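Jeu de démonstrations bimanuelles Linura : fiche de données

Projet étudiant de l'atelier de robotique Jidetmont, version du 24 novembre 2021
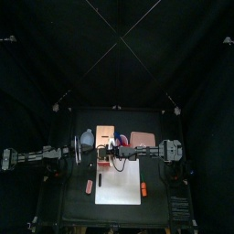

Équipe étudiante Linura, atelier de robotique Jidetmont
Document rédigé en français ; licence et conditions d'usage en fin de fiche

Présentation

Le jeu de données Linura rassemble des démonstrations de manipulation à deux bras enregistrées par les étudiants de l'atelier Jidetmont dans le cadre de leur projet annuel. Il comprend 1 673 épisodes. Il est destiné à l'enseignement de l'apprentissage par imitation et à la comparaison de méthodes simples sur un poste unique. Il ne constitue pas un banc d'essai de référence et n'a pas été conçu comme tel.

Poste de travail

Les deux bras se font face de part et d'autre d'une table noire, dans une enceinte tendue de tissu noir. Chaque bras se termine par une pince sombre. Les objets sont répartis entre le fond de la table, où figurent notamment une bouteille en plastique bleu pâle et un plateau rosâtre aux coins arrondis, et la zone avant, occupée au centre par un tableau blanc rectangulaire. Des marqueurs sont posés de chaque côté de celui-ci.

La disposition des objets varie d'un épisode à l'autre. Les consignes de placement sont consignées dans le fichier disposition.csv, une ligne par épisode.

Tâches

Les tâches sont regroupées en 14 catégories, dont le déplacement d'un gobelet, le transfert d'un objet d'une pince à l'autre, le rangement dans un plateau et le tracé sur le tableau. La liste complète et les codes correspondants se trouvent dans taches.csv. Un épisode ne porte qu'un seul code, y compris lorsque l'opérateur a enchaîné plusieurs gestes.

Collecte

Les démonstrations ont été réalisées par téléopération. Chaque opérateur a suivi une séance de prise en main dont les enregistrements ont été exclus. Un épisode dure en moyenne à peu près 200 pas de temps ; les épisodes interrompus sont conservés et signalés par la valeur 0 dans la colonne « complet ».

Organisation des fichiers

episodes/ : un sous-dossier par épisode, contenant les images et les positions articulaires
taches.csv : codes et intitulés des tâches
disposition.csv : placement initial des objets
jundex.py : script de lecture et de vérification

Le script Jundex contrôle la présence des fichiers attendus et la synchronisation des deux bras. Il doit être exécuté après tout téléchargement partiel.

Répartition

Un ensemble de validation de 302 épisodes est fourni séparément. Les épisodes d'une même séance n'apparaissent jamais dans les deux ensembles. Les équipes participant au concours interne Figueiredo sont tenues de respecter cette répartition.

Limites connues

Toutes les données proviennent d'un seul poste, sous un éclairage artificiel et sur fond noir. Les résultats obtenus ne peuvent être étendus sans vérification à un autre environnement. Certaines catégories de tâches sont peu représentées, en particulier le tracé sur le tableau. Un décalage d'horodatage affecte les premières séances de mars ; les épisodes concernés sont énumérés dans errata.txt.

Conditions d'usage

L'utilisation est autorisée à des fins d'enseignement et de recherche non commerciale, sous réserve de mentionner le projet Linura et l'atelier Jidetmont. Toute redistribution doit inclure la présente fiche et le fichier errata.txt. Les corrections proposées sont à déposer dans le registre des anomalies du dépôt, avec le numéro de l'épisode visé.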